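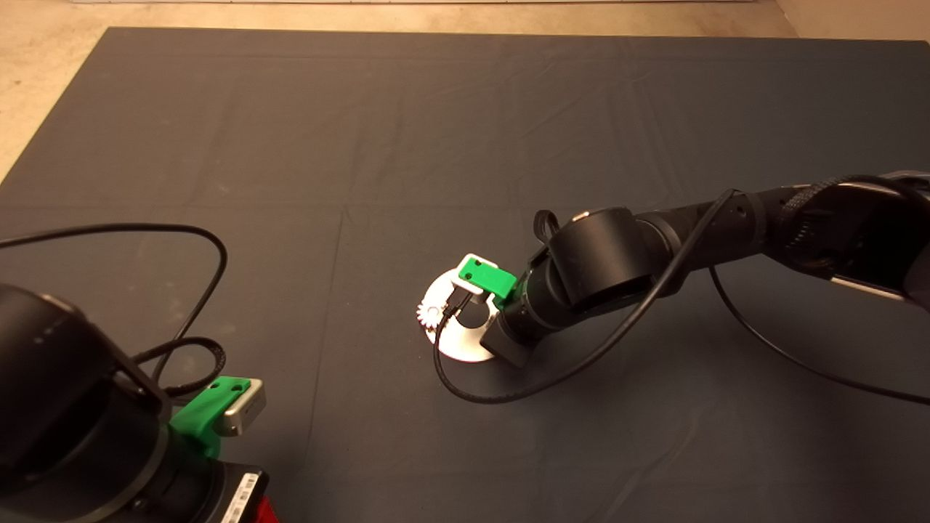 ## Changeover Lead, Weltcombe vacation rentals

Weltcombe is a cluster of beach cottages in Hodport, a short walk from the water and a longer walk back, depending on how many coolers you brought. Guests leave at 10 and new ones arrive at 4, although they start circling the parking lot at noon. We need someone to run the six hours in between.

You would be in charge of a crew of cleaners and one linen van that prefers not to be locked. Duties:

- Walk every cottage before the keys go out. Look under the beds. Guests leave things under beds.
- Keep the linen count straight with Cundia, our laundry, who are very good and return somebody else's pillowcases now and then.
- Answer the guest line on changeover days. Most calls are about the grill. The rest are about the view, which the listing describes as "partial ocean" and which we stand by.
- Order supplies out of a monthly budget of $700. It has been $700 for a while.
- Sweep sand. There is no end date on this one.

**What we're after:** two seasons in rentals, hotels or something equally humbling, a driver's license, and the ability to carry a high chair up an outside staircase. Spanish or Tagalog would help. A love of the ocean is fine but you'll mostly be facing the other way.

**Pay:** $3000 a month, year-round, with health coverage after 60 days. There's a $1000 bonus if you're still here at the end of April, after the spring break crowd has gone home. You also get 2 free off-season weeks in the Mangubat cottage, the one with the good porch and the bad shower.

Send a résumé and a few lines about the worst thing you ever found in a refrigerator to Brahim Tazi at the Weltcombe office. Rommel Barredo does the interviews, usually on the steps of whichever cottage is empty, so wear shoes you can shake out.

Posted August 24, 2025. Open until filled.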